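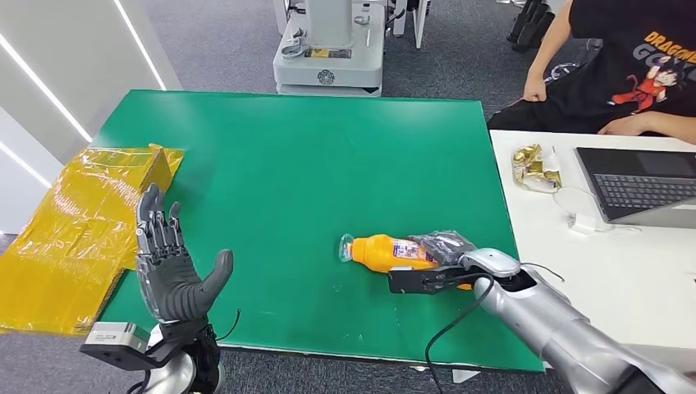

Bench cell, head camera. Left: jointed hand. Right: two-finger gripper closed on orange bottle.

May, 14:20. End effector budget, second pass.

Question is whether the next unit gets a hand and a gripper again, or grippers both sides. Quotes in so far:

Harnlow, parallel gripper, 419 each, jaws included. Wrist flange extra at 117.
Skukel, jointed hand, 3,644. Lead time not stated. Have asked twice.
Rosenthal, no price yet, want a call first.

All ex VAT. Delivery from Harnlow is 50 flat, so order both grippers and the flanges together.

Gripper on the right arm has flat black jaws. For bottles lying on their side I would like to price a curved or padded set as well. Thin bags and film are a separate problem: the dark bag lies over one end of the bottle, between it and the gripper, and the yellow sheet along the left edge is going to need a proper pinch. Not convinced the Skukel hand earns its price on film alone. Ask for a loan unit before committing.

Cabling: loop from the right wrist drops over the table edge. Add clips and a spare wrist cable per arm to the order. Check the connector type first, Prutside spec sheet gives two.

Table top: scuffed, still flat. No replacement this round.

To do
- chase Skukel for lead time and spare finger price
- ask Harnlow about alternative jaws
- move sensor box mounts to the consumables line
- leave Rosenthal row blank in the sheet until they send figures

Hand line stays in the draft as optional.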